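Regex extractor returns null on second request
Load testing > Scripting help

gazimi_26
Posted 26 March 2019

Hi all. Pulling a session token out of a login response, then passing it to the next call. Works with one user. With 60 users I get null for a good chunk of them and the test falls over. Running it against our Verkadix staging box. Body is 2576 bytes every time so it's not being cut short.

Pattern is token="(.+)" and nothing fancy. Any ideas?

Gholamreza Azimi

flandale
Greedy match. Use (.+?) and try again.

gazimi_26
Tried that, same. Should of said.

oldpondweed
Where are you storing it? If it's a shared property and not a thread variable then users will overwrite each other. Seen this loads of times.
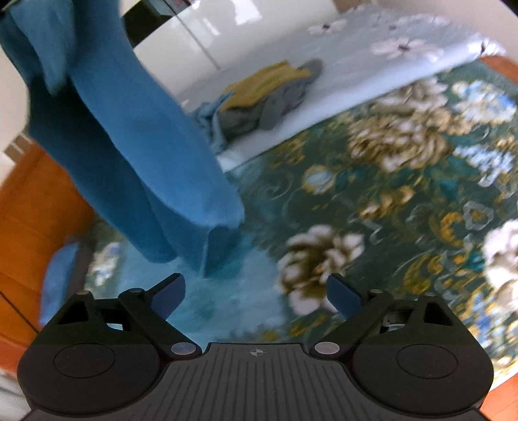
Also check the encoding. Bytes to string without saying which charset is asking for trouble, the default on your laptop wont match the one on the server.

flandale
Disagree, charset has nothing to do with it. Token is plain letters and numbers, comes out the same either way. You'd get odd characters, not null.

oldpondweed
Unless the response is UTF-16. Then the pattern never matches.

flandale
And then it would fail with one user too. It doesn't. Read the first post.

oldpondweed
Fair enough. Still set it though.

nostisen_dev
What does the failed response look like? Dump the whole string to the log, not just the match. Ours had single quotes on some nodes behind the balancer, took me most of February to spot.

gazimi_26
OK dumped it. 3 nodes, one of them sends token = "..." with spaces round the equals. Same length becuase it leaves out a line break elsewhere. Changed it to token\s*=\s*"(.+?)" and no nulls so far.

flandale
So it was the pattern.

oldpondweed
It was the server. Raise it with whoever looks after that node, the config must be different.

gazimi_26
Will do. Leaving the loose pattern in for now. Thanks both, and nostisen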